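Choosing a CAD/CAM Route for a Small Jewelry Workshop
Student project report, Digital Manufacturing course
Liya Dinsa and Branislav Baláž
Submitted 25 September 2020

1. Background

Venau is a small workshop that makes rings, pendants and cufflinks to order. Until last winter all of its master models were carved by hand in wax. The owner wanted to know if the shop should buy design software and a desktop mill, or send files out to a service bureau. We took this on as our course project in February.

2. What we compared

We looked at three routes:

Route A: Wasetti design software with an Ebihara four-axis wax mill in the shop.
Route B: Wasetti design software, with the wax models printed by an outside bureau.
Route C: Kustumik, a package that combines ring templates and toolpaths, run on the same Ebihara mill.

Each route was used to make the same 5 test pieces: a plain court band, a signet ring with an engraved crest, a four-claw solitaire mount, an oval pendant with a raised border, and a cufflink face. The caster was the same for all of them, and so was the alloy.

3. Method

Liya did the modeling for Routes A and B. Branislav did Route C and set up the mill. Neither of us had used Kustumik before, so he spent the first week on the tutorials and we left that time out of the results. We logged modeling time, machine time and cleanup time at the bench. The goldsmith then checked every casting for finger size, wall thickness and surface finish without being told which route it came from.

4. Results

The court band was easy on every route. Kustumik was the fastest because the band is one of its templates and only the size and profile have to be typed in.

The signet ring was harder. The crest came out sharpest from Route A, using a fine tapered cutter and a small stepover. That single job took 117 minutes on the mill. The printed version had visible layer lines on the shoulders, and these had to be sanded out after casting.

The claw mount went the other way. Two milled claws broke while the wax was being turned over, and we had to cut the part again. The printed mount needed no repair.

5. Recommendation

We suggest that Venau start with Route A for rings and flat work, and send claw settings to the bureau. Kustumik is worth another look if orders for plain bands go up.
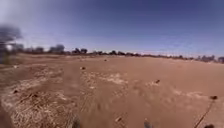 6. Problems and further work

The mill was zeroed by eye for the first pieces, and one band came out half a size small. A touch probe fixed this - we should have fitted it at the start. Wax dust also got into the rotary axis and had to be brushed out between jobs.

We did not test stone seats cut directly in the wax, and we did not cost the software past the first year. Both should be done before any money is spent. The toolpath settings and time logs are in the project folder, sorted by test piece.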